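Seven Weeks With the Kisoline Kitchen Pack

I paid for the Kisoline kitchen pack in November and have used it most evenings. It is a set of simulated kitchens for testing robot arm policies before you let them near a real counter. Evlow sells it as a download with a yearly license. I paid 658 for the single-seat version. The team version is 955, and the only extra I could find in it was shared storage for logs.

Setup took one evening. The installer wanted a newer graphics driver than I had, and the error message didn't say so. I found the answer on the Statden forum, where someone had posted the same log. After that the arm loaded and the sample tasks ran.

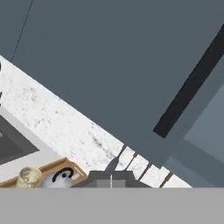 The wrist view is the main thing I bought the pack for. My old setup, the free Kneath kitchen, only gave me a fixed camera, and anything I trained on it fell apart when the gripper got close to an object. Kisoline renders the close view with proper shadows, and the dark stripes across the white marble are the kind of thing that used to confuse my grasp detector. The gripper also blocks part of its own view, and I want that in testing. You can turn shadows off in the settings, but I leave them on.

Speed is fine on my desktop. I run 500 episodes overnight with both cameras on and they are done by breakfast. With the wrist camera off it goes a good deal faster – I didn't time it properly.

The scene editor is the weak part. Moving an object means typing in numbers, and there is no undo. I lost a layout twice before I started saving copies.
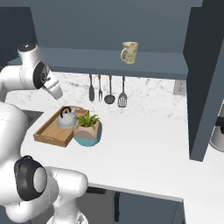 Support answered both of my emails within a day. The undo problem is on their list, they told me, with no date given. The other question was about license transfer, and the answer was yes, once per year.

I plan to renew. If you only need a fixed camera, the Kneath kitchen is still free and does that job well enough. Next I'm going to try the drawer tasks, which I have skipped so far.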